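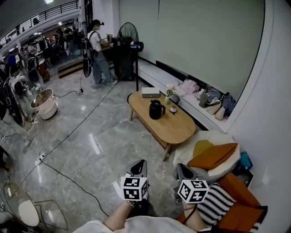
Figure 3. The shared lounge at Flanedside on a Friday in August.

3.2 Seating and the placing of personal things

Shared lounges are usually planned by the number of seats, but our interest was in what the seats are used for when people are not sitting on them. The lounge at Flanedside was observed with the method of Hjaltested, in which every surface is given a code and the objects on it are noted at fixed times. In Figure 3 the long white bench along the wall carries several bags and a folded pink garment, while the oval coffee table holds a black thermos jug, a small cup and a glass vase with green leaves. We coded the bench in this state as "storage" and the table as "service". The armchair was coded as "seat", also when a cushion lay on it, as the striped one does in the figure.

In total 2,022 surface codes were given, and 852 of them were for the bench. It was the surface where the code changed most often during the day. Visitors who came alone put their bag close to their own place, but visitors who came in pairs more often left their bags together at one end. We had expected the opposite. The same habit was noted by Svend Hjaltested in the Drustis lounge — a smaller room, with only 2 long seats — and he connected it with the lack of hooks near the door.

The table was more stable. A thermos was usually put back on the table after use, even when the counter was nearer for the person who had used it. We don't have a good explanation for this. It may be that a low table in the middle of a room is understood as belonging to all, but our material can't show it, and the 100 short interviews asked only about comfort and noise. The interview answers are treated in section 3.4, together with the plan of the Halvorsen room.

12 shares · 2 comments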